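Junddale had been a band for two years before anyone outside the Parisi neighborhood heard them play. They rehearsed above a tile shop, in a room with one window and a carpet that smelled of paint, and they turned down the few shows they were offered. Chrysoula Zervas, who sings and writes most of the words, did not think the songs were ready.

"We had 20 of them and I liked four," she says. "The rest sounded like a band trying to get booked."

The four she liked became their first EP, Kululow, recorded over two nights with the amps in the hallway. It sold slowly at first. A college station picked up the title track in October, a few others followed, and by winter the band was playing rooms that held more than 50 people.

Zervas grew up with music in the house, most of it her grandmother's. There were Greek records in the living room and a radio in the kitchen that was never turned off. She took piano lessons until she was 12, quit, and came back to music through a borrowed bass guitar. She still writes on bass. It is the reason so many Junddale songs start low and stay there, with the guitars coming in late.

The new album, Cuvov, is the first they have made with a proper budget. It runs 43 minutes and has 11 songs, three of them left over from the tile shop days and rewritten from the first line down. The drums are louder. There is a trumpet on two tracks – an idea the band argued over for most of a week – and a choir on the last one, made up of friends and one patient choir teacher.
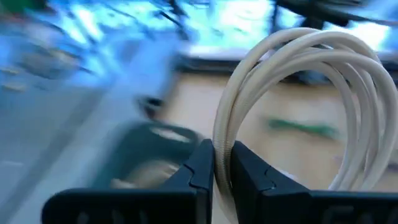
Issue 43

Zervas says the words took longer than the music. She keeps a notebook for each record and fills it before she shows anything to the others. For Cuvov she threw out the first notebook.

"It was all about being on the road, and we had barely been on the road," she says. "I was writing about gas stations. I don't even drive."

What replaced it is a set of songs about the street where she was raised and the people who moved away from it. "Second Floor" follows a family packing up an apartment. "Lemon Year" is sung to a cousin who stopped calling. The best of them, "Low Water," has only eight lines of lyrics and lasts almost six minutes.

The band plays it last most nights. On the evening I saw them the guitars dropped out halfway through and Zervas finished the song over bass and drums, with her eyes on the floor. She left the stage while the drums were still going.

A longer tour starts in the spring, with smaller towns first. They have been learning some of the songs they once threw out, and at least two will be in the set. Zervas would not say which ones. The old room above the tile shop is still theirs, and the band goes back there to rehearse, usually starting at 4 in the afternoon, after the shop's saw has stopped for the day.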